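Notden Garment Handling Pilot
Progress report to the Skinner Fund, covering the open session of 21 May 2020
Prepared by Obadia Were

1. What we said we would do

You will recall that the last report ended with a promise to let outsiders watch. Kerubo Nyaga has asked me to note that the promise was mine. We kept it. The session ran for 80 minutes, to 13 guests, most of them from Bellska, who run hotel laundries and have opinions about hangers.

2. What the guests saw

The task was the one in our proposal: take a garment from the pile, get it on a hanger, hang it up. Your own staff could do this while on the telephone. The two-armed Jirudo has to settle which part of a shirt is the top, and a shirt is not always helpful on the point.

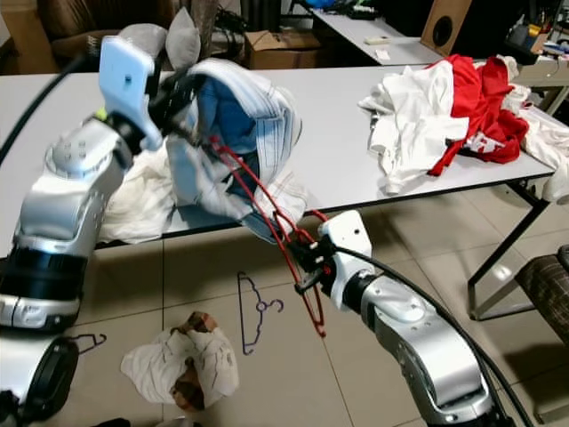 Figure 1. Pinstriped shirt in one gripper, red hanger in the other.

Guests stood behind the taped line and were patient. The first question was whether it could iron. It can't, and ironing remains outside the budget. The second was whether it minded being watched, which Kerubo answered at greater length than I would have done.

The rail drew more interest than the table did. Bellska's people wanted to know how close the fingers come to the cloth when the hanger is on the steel, and the wrist view answered that better than I could — they asked to have it left on the big screen.
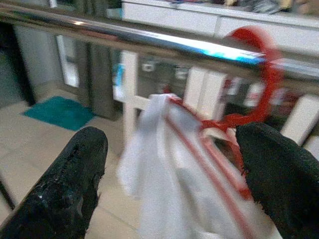
3. Money and parts

Of the 2000 pounds set aside for demonstrations we have spent 405, mostly on travel, finger pads and a lunch that was praised more warmly than the robot. I would like to carry the rest over to December, when Bellska have asked to come back with garments of their own choosing. I take this as encouragement, though it may be a threat.

4. What still needs work

Speed is the obvious complaint. Less obvious is that both arms have to agree on where the hanger is while both are moving.

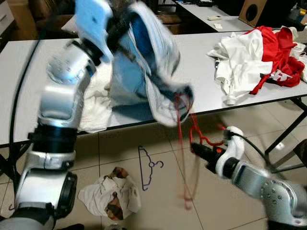
Kerubo's view is that we should slow the hanger arm and let the other one do the travelling. Mine is that we should try it her way first, as she will be the one writing the code. We'll run the two versions side by side and send you the results with the next claim form.

Two requests, then: your agreement to the carry-over, and a name for whoever now reads these reports. The last one came back with a query about catering and nothing else.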